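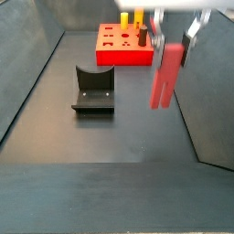
4. Entering enrollment figures

Skimard checks your college's ranking submission before it is sent. Figures must cover every degree program, including part-time and online ones.

1. Open the Otau workbook and select your school.
2. Type total enrollment in line 14. Drurport College, for instance, enters 852: 416 full-time, 320 part-time and 116 online students.
3. Attach the registrar's report as a PDF.
4. Click Check. Lines that do not match the report turn yellow.

Note: Doctoral students are counted on the same line as everyone else – do not leave them out.

Caution: Once you click Certify, the form is locked until the next cycle opens in May.
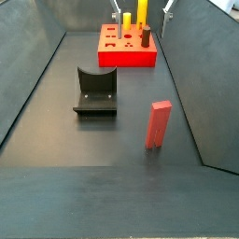
Milovan Ristić asked whether a student who changed programs in mid-year should be entered twice. Enter the student once, under the program shown in the registrar's report.

5. Save the workbook and send it to your second reviewer.

Last revised February 2022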